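Friday at Zastdale: an afternoon among the rule-keepers

I went to the Prurness open day in September expecting robots and got, for the first hour, a laminated sheet. It had been through at least one coffee. The heading said "Before you touch anything" and the first rule was that visitors don't.

Prurness has the back half of a former carpet warehouse in Zastdale, a twenty-minute bus ride from the station if you get the right bus. They teach pairs of robot arms to do household jobs, and they had invited the sort of people who write to them about standards. There were a dozen of us in borrowed safety glasses, looking like a book club that had taken a wrong turn.

The induction

The talk was brisk and better than most. The floor has a yellow line, and the yellow line has a history: it was moved outward last year after somebody measured an arm at full stretch and found the old line was more of a suggestion. The person leading our group told us this quite cheerfully. Every bench now has its reach drawn on a plan by the door, with the date of the last check beside it. Two of the dates were overdue, and we were told so before we could enjoy finding out for ourselves.

They also keep what they call the Esto log, Esto being the software they use to record each run. An operator can't start a session without ticking that the stop button has been pressed and reset that morning. It held 2390 sessions when we came through, 137 of them marked "do not use". I asked what earns that mark. Mostly dull things, it seems - a bench bumped halfway through, a bag left inside the line, an operator who changed the task name and told no one.

On to the benches

The job at the bench we stood longest beside was packing, or the tidy end of it. A pink hard-shell suitcase lay open on a white tabletop with a folded magenta cloth already in the lower half, and a neat purple stack of cloth sat over on the right, with one gripper at its corner. Anyone who has shared a holiday with me will know I was watching for technique.

What I was meant to be watching was the set-up sheet. It says which side the case goes on, which way the lid opens, and that the stretch between case and clothing is to be left clear. It says how the cloth must be folded before a run, with a drawing, and the drawing has been corrected in biro. A good half of the sheet concerns cables. Loops are allowed, snags are not, and the operator is to run each arm through its full travel by hand before powering up, watching the cable the whole way. I've worked in places where forklifts got less paperwork.
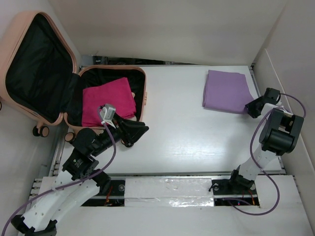
What I'd borrow

The rule I wrote down twice was the one about empty grippers. Before anyone reaches over the tabletop, both arms are stopped and anything held is put down first, so that a person isn't tempted to catch it. The second was simpler: one person says "clear", and it's the same person every time for that session. Our guide admitted the second rule came from an argument.

I'm less sold on the wall chart. It was drawn up by Sakalauskas, the safety consultants, and it has 3 colours for severity and a fourth, mauve, that three separate people explained to us three separate ways. The consultants' full manual is 540 pages. It lives on a shelf at a comfortable height and has a very clean spine. The laminated sheet has the coffee on it, and I know which one I'd trust to have been read.

Questions at the end went on past four o'clock. Somebody wanted to know which standard covers a machine folding your shirts at home, and the answer, given with some care, was that they work to the industrial rules on site and don't claim that settles anything about your spare room. Somebody else wanted to know about socks. Socks are next year.

Getting there

Visits are by booking only, closed shoes required, and they do check. Parking is at the side of the building. The tea is free and the biscuits are kept well outside the yellow line.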